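The Cap Rule

Rule 14 of the Melach handbook said that a pen must be capped before the arms let go of it.

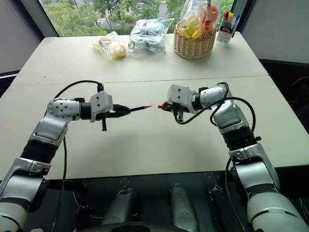
Kianoush Babaei wanted to know who had written it, and whether that person had ever owned a pen. You don't write a rule like that, he said, you write it after, when something has gone wrong and a manager wants a paragraph to point at.

"I wrote it," said Imani.

"Then what went wrong?"

She had to think. The handbook was in its second edition by then, 182 pages in a gray binder, and she had written most of it at a kitchen table over one winter with the radio on. Some of the rules she could trace to a morning and a mess. Rule 9 was soup. Rule 14 she could not trace to anything. It had the sound of a thing everyone agrees with, and she suspected that was how it got in.

"Nothing went wrong," she said. "It's good practice."

"Ah," said Kianoush, and wrote that down.

He had been sent by Obura, who were thinking of buying the handbook. They did not want the robot. They had robots. What they wanted was the binder, so they could tell their own customers there was one. He had been in the building since eight with a notebook and a cheese sandwich, and he had so far asked to see the reason for every rule between 1 and 13. There had been reasons for six.

The arms held the red-tipped black pen and its cap a little way apart, tip toward opening. Hamisi sat at the console with his chin on his fist. He had the stop button under his other hand, because Rule 3 said a person must, and he had been reading a paperback under the desk, which Rule 3 did not mention.

"What does it do if the cap doesn't go on?" Kianoush asked.

"Tries again," said Hamisi.

"How many times?"

"Handbook says 2."

"And then?"

"Then it stops and asks for a person."

"And what does the person do?"

Hamisi looked at Imani. Imani looked at the binder. She knew there was a page for it, she could see the page, she could see the little box drawn around the text. She found it under Handover. The person shall assess the situation and take appropriate action.

"The person puts the cap on," said Hamisi.

Kianoush wrote that down too. He had small square handwriting and he did not hurry it.

They broke for coffee at half past ten. Halima Temba had come down from the fourth floor to see how it was going, which meant she had heard how it was going. She ran the Melach office and had once told a room full of buyers that the handbook was the real product, the robot was only how you proved it. People had clapped. Imani had been standing at the back holding somebody's coat.

"He's being thorough," Halima said.

"He's asking why we wrote things."

"Well, tell him why."

"I told him about the soup."

"Don't tell him about the soup."

Imani stirred her coffee. On the noticeboard over the sink was the chart from the spring tests, with the big number at the top: 1,269 tasks completed in accordance with the handbook. She had been proud of that chart in May. She tried now to remember what in accordance had meant. She was fairly sure it meant that someone had ticked the box marked in accordance. She was fairly sure the someone was Hamisi, and she thought about the paperback.

"How many of those were pens?" she asked.

"What?"

"On the chart. How many were pens?"

Halima leaned in and read the small print. "606."

"That's nearly half."

"Pens are a very common household object," said Halima.

When they got back, Kianoush had moved his chair closer to the tables, though not over the yellow line, which was Rule 2. He had the binder open on his knees.

"I've found one I like," he said.

Imani sat down. She had not expected to care.

"Rule 31. If the task can't be done the way it was asked, say so, and say it in words the person would use." He tapped it with his pen, an ordinary ballpoint with a click. "Who wrote this?"

"Kevin. Kevin Ó Briain. He left."

"Why did he write it?"

"His mother had one of the early machines at home. It used to tell her it had encountered a constraint. She thought it meant it was ill. She rang him up at work about it."

Kianoush laughed, once, through his nose. It was the first noise of that kind he had made all morning.

"So there was a mother," he said.

"There was a mother."

"And for the caps?"

"I told you. Nothing."

"You could say the pens dry out."

"Everybody knows pens dry out."

"Then what's the rule for? The people know it. The machine can't read your binder. He," and he nodded at Hamisi, "hasn't read it, forgive me."

"I've read some," said Hamisi.

"It's for you," Imani said. "It's for people like you to read in an office and feel better."

She heard it go out of her mouth and waited for somebody to be upset. Hamisi had put the paperback down. Kianoush turned a few pages, forward and back, and found his place again.

"I think that too," he said. "I've thought it about every one of these I've ever bought. We bought the Asex one last year, it was twice as thick. It had a rule about hats."

"Hats?"

"I never found out." He closed the binder and held it on his lap with both hands. "How long would it be, if you took out everything that didn't have a mother in it?"

Imani did the sum, or started to. Soup, that was one. The yellow line was real, there had been a foot. The rule about glass. The rule about not reaching for something a person was also reaching for, that was a bad afternoon and she still didn't like to talk about it.

"Short," she said. "You'd be able to staple it."

"Would Halima sell it to me stapled?"

"No."

"No," he agreed. "And I couldn't get it signed off. They'd ask where the rest was."

He uncapped nothing, clicked his ballpoint, and turned to Rule 15, which was about drawers.

"Go on, then," he said. "Why drawers?"

Hamisi moved his paperback off the desk and onto the floor. Imani pulled her chair around so that she could see the page.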